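Saskia Prendergast
June 18, 2024

Spent the day on the pose tracker in Misex, the bit that works out where the gripper is from its own camera.

It was losing track whenever something large came close to the lens. Too few features left, so the estimate drifted off.

Fix 1: mask anything that fills the middle of the view and hardly changes between frames. Easy enough.

Fix 2: stop matching on repeated shapes. Rows of similar rounded ends look alike to the matcher and it happily pairs the wrong ones.

Re-ran all 450 clips overnight on the Fleltberg box. 3 still fail. 2 of those are bad timestamps, so a logging bug and a job for tomorrow.

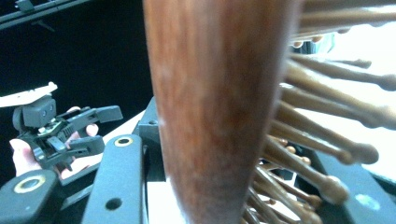

Post up close, pegs to the right, a hand holding another gripper on the left.

Next is the planner. It still treats a lost pose as a stationary one, which is wrong. I'll put the branch up once the tests pass.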